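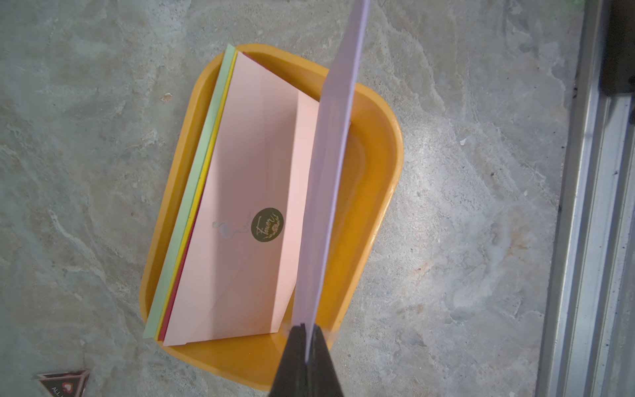

Arnska Adult Reading Project
Progress report to the Foketti Fund, second period
Prepared by Renji Kaneko, project manager

Summary

The grant pays for evening reading and writing classes for adults in Grarnbridge, and for the printed materials learners take home. This report covers the months from February through July. Classes ran at both sites for the whole period, apart from one week in March when the heating failed at the Kermani Street site. We enrolled 469 learners. Of those, 383 were still attending at the end of July. Spending is within budget overall, with one line over and one line under, both explained in the section on money.

Classes

We ran 20 class groups, the number agreed in the grant letter. Most meet twice a week from 6:30 p.m. to 8:00 p.m. We tried a morning group at the Kermani Street site for people who work nights. It started slowly, and by May it was full. We would like to keep it.

The beginner groups are still the hardest to staff. Two tutors left in April, one for a full-time teaching job and one for family reasons. Their groups were covered by other tutors for five weeks, and some learners saw three different people in that time. Attendance in those two groups dropped and came back only partly. Both positions are now filled. The new tutors sat in on other groups for two weeks before taking their own.

The intermediate groups spent most of the spring on forms and letters. Learners asked for this in the intake interviews. They wanted to fill in a rental application, write to a school, and read a pay stub. Tutors collected blank forms from local offices and worked through them in class. The housing form turned out to be harder than expected for everyone, tutors included, and we wrote a two-page guide to go with it. The library branch has asked for copies.

Materials

The first print run of the learner workbook was 600 copies. All have been delivered and most have been given out. Learners like the larger type and the wide margins. They do not like the binding. The spiral catches on bags and the back pages come loose. For the next run we have asked the printer for a stapled version in two thinner volumes. The quote is slightly lower than the first one.

Chapter 4 of the workbook, on reading timetables, needs to be rewritten. The bus schedule it uses was changed in May and learners who tried to follow it on a real trip got the wrong times. Tutors are skipping the chapter for now. A new version will use a made-up route.

Word sets for home practice were introduced in June. Each set has the words from one chapter with a short sentence on the back. We have feedback from only a few groups so far. The main request is for more sets that use words from work, such as shift, delivery, invoice, and overtime. We are preparing two of these for the fall.

Attendance and progress

Of the learners who stopped coming, most gave a change in working hours as the reason. Others moved away or did not answer our calls. We call everyone who misses three classes in a row. The calls are made by the site coordinators and take up a good part of one afternoon a week. We think they are worth it, and several people came back after a call.

Progress is checked with a short reading task at the start and again after three months. The results for the first groups are in the annex sent separately. In general, learners who attended the beginner groups with a steady tutor moved up a level. Writing is improving more slowly than reading. Tutors say there is not enough time in a 90-minute class to do both well, and they have suggested giving the last half hour of every second class to writing only. We will try this in four groups starting in September.

Child care

Child care was offered at the main site on two evenings. It was used every week and there is a waiting list. The room can't take more children under the current license. We have asked the school next door about the use of a classroom and expect an answer before the fall term.

Money

Staff costs are slightly below plan because of the two vacant positions in April and May. Printing is over plan. The paper price went up between the quote and the order, and we chose to go ahead so that the books would arrive on time. We ask the Fund to allow the unspent staff money to be moved to the printing line. The amounts are in the budget sheet. No other change is requested.

Rent at the Kermani Street site is fixed until the end of the grant. The landlord repaired the boiler at his own cost and took one week off the rent.

Problems still open

The sign-in system does not count learners who switch groups correctly. They show up once in each group. We corrected the figures in this report by hand. The coordinators will move to a single list for both sites in August.

We still have no tutor who can support learners with dyslexia at the Kermani Street site. One of our current tutors has started a training course and will finish in November.

Plans for the next period

Classes restart in the first week of September with the same number of groups. Intake interviews will be held in the last two weeks of August, in the afternoon and evening. The stapled workbook should be ready by October. The next report will include reading results for all groups and the first results from the writing trial.

Questions about this report can be sent to Renji Kaneko at the Arnska office.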